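Ticket 78: Bedroom tidy task, soft packets not picked reliably
Product: Nolix home tidying routine
Opened by: Teófilo Palomino
Assigned to: Kristaps Uibo
Status: Open

Print this ticket | E-mail this ticket

Problem: The routine is supposed to clear small items off a bed or table and put them in a storage box. Rigid items go in. Tissue packets and thin film packages get pushed along the cover or dropped on the way.
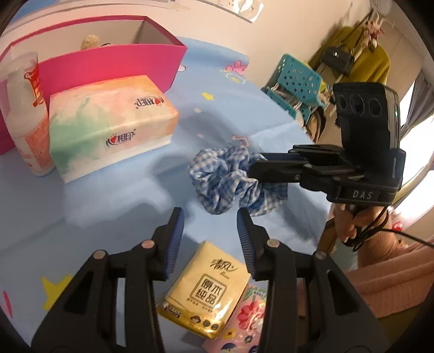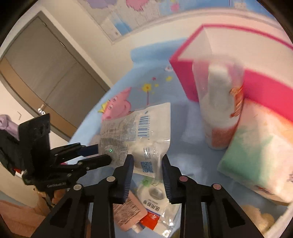 Gripper and packets on the blue cartoon-print cover, open magenta box behind.

Palomino, 9:40: Ran the pick list 56 times in January settings. Most of the misses are soft packs. Printed cover may be confusing the item finder too. It marked a cartoon pig as an object 2 times.

Uibo, 11:15: Pig is a known issue, see related. For the packs, lower the closing force and come in across the short side. Please don't retrain yet.

Palomino, 2:30: Lower force helped with tissue packets. Film packages still slip when only a corner is held. Two grippers on one package is better but slow. A person would be done with the whole bed before it finished one.

Uibo, 3:05: Agreed. I would not tell customers it can tidy a bedroom. "Picks up boxes and bottles" is fair for now. Leaving this open for the film packages.

Related tickets
Printed patterns detected as items
Huaranga arm stops at box rim
Tondis shelf restock: bags fall over
Drorimico laundry folding, sleeves missed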